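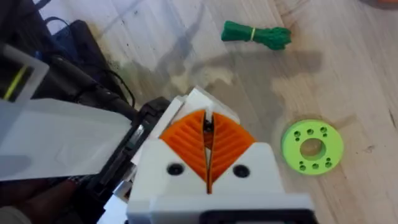 Collecting Grasps for Cekorton: Project Report

3 min read

Our plan in June was to teach an arm to pick things up off a table. By the second Monday we had a more modest plan, which was to teach ourselves to do it through the arm.

Cekorton is a small policy that goes from wrist camera images to gripper motion. It learns only from examples, so somebody has to drive the arm through every pick by hand and save the run. We recorded 2971 runs. The proposal said 1000, written before we knew how many we would throw out.

Objects

We wanted shapes that fail in different ways. The lime-green ring with the holes in it lies flat and gives the fingers very little to close on. The hank of dark green cord, held by its yellow band, is easy to grab and hard to grab the same way two times running. The ribbed orange fingers did well on cord. On the ring they mostly taught us patience.

Recording

Each session was 100 runs, split between two drivers. We logged them in Griteck, which drops the last second of a run if you press save too fast. We press save slower now.

Labels were "good," "bad" and "Bañuelos," the last named after the lab room where our first batch was recorded with the camera settings wrong. It now covers any run that looks fine until you play it back.

What we would change

Move the objects more between runs. Our early starting positions were so alike that the policy learned the table instead of the task, and reached with great confidence for places where the ring used to be. We would also swap drivers every half hour. Tired people make odd little detours, and Cekorton copied all of them.

The cleaned set is on the Aneck drive, in the folder called final_3.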